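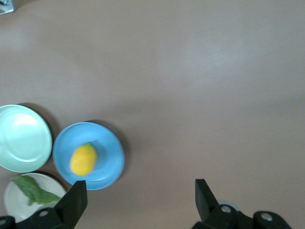
A buyer in Grakusby wrote to ask if the Tromthorpe plates can go in the microwave with food on them, and the answer is yes, for up to 2 minutes at a time. They are not meant for the oven.

Tromthorpe Everyday Plate
Maker: Sithole
Diameter: 8 inches
Weight: roughly 300 grams
Colors: several, including a pale mint green
Dishwasher: top rack only

Sold singly, so you can mix colors - or replace just one. Orders ship from our Clirkirdale store. Dinner size back in stock in September.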